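Sturkeo 405 Enameled Dinner Plates, Set of Four: Review After 11 Months

Reviewed by Jolanta Sobczak

The Sturkeo 405 is a shallow steel plate with a two-coat enamel finish, sold in sets of four. I bought two sets to replace stoneware that had chipped along the foot. They have been used daily since, mostly for dinner, sometimes as lids for mixing bowls, and washed in a machine five or six times a week. I paid full price at the Lostdale kitchen store.

Construction

The body is pressed from a single sheet. The rim is rolled under, and the roll is closed on seven of my eight plates. On the eighth there is a visible gap for the length of a thumbnail. Water collects in it. I dry that plate with a towel and stand it on edge, and there is no rust so far.

Weight is lower than stoneware of the same diameter and higher than melamine. The plates sit flat on a glass surface with no rocking. The base has no separate foot ring, so the whole bottom touches the table. On an unfinished top this does no harm. On a lacquered one, grit caught underneath will scratch, and I have one curved mark to show for it.

Enamel thickness varies. Looking across the plates under a desk lamp, I can find a slight orange-peel texture near the center of three of them. It does not hold food and does not affect cleaning.

Heat

Steel conducts. A plate loaded with soup or stew is too hot to carry by the rim within a minute, and the food cools faster than it does on ceramic. Warming the plates in a low oven first helps with the second problem and makes the first one worse. The leaflet permits oven use and forbids the microwave. It says nothing about broilers. I used one under the broiler for cheese toast on four occasions and found no crazing afterward, but I would not call that a test.

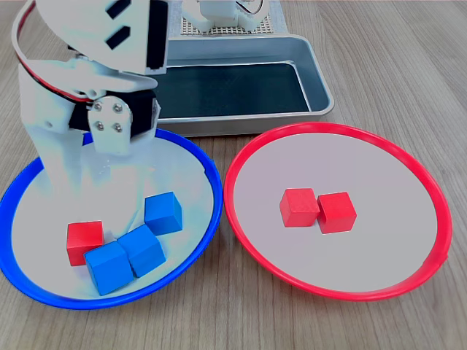 Knife marks are the usual complaint with enamel. A table knife with a serrated edge leaves gray lines, most of which are metal deposited on the glaze. A paste of baking soda and water takes them off in a few strokes. After 11 months there are also 17 lines across the set that no longer come off, nearly all of them on the two plates at the top of the stack, which get used most. Steak knives should be kept away from these.

Chipping

I have two chips. One came from a drop onto tile from counter height, and the damage was a flake the size of a lentil on the outer edge. The other appeared in the dishwasher, where the plate had been loaded against a cast iron lid. Both expose dark ground coat with no bare steel. Sturkeo sells a touch-up enamel, but the label says it is not for food surfaces, so it is of use on the outside only.

Stacking and storage

Eight plates stack lower than six of the old stoneware. They do slide. A stack carried at an angle will shift, and the noise is considerable. Paper liners solve this in the cabinet. The dishwasher tines in my machine are spaced for thicker plates, so these lean and touch each other — every second slot works better.

Compared with the Urkov

Rami Nassar lent me four Urkov Camp plates for a month in October. The Urkov is deeper, has a wider rim, and uses thinner steel that flexes if you press on the center. Its enamel is smoother than the Sturkeo's. It also rings when a fork touches it, and the Sturkeo makes a duller sound. For eating outdoors I would take the Urkov for its depth. For a kitchen table I prefer the flatter plate, although anything with a thin sauce needs care on the way from the stove.

Price

A set of four costs $102. Single replacement plates are available by mail order only, and shipping one costs nearly as much as the plate.

Rating: four out of five. One point off for the open rim roll and the cost of replacing singles.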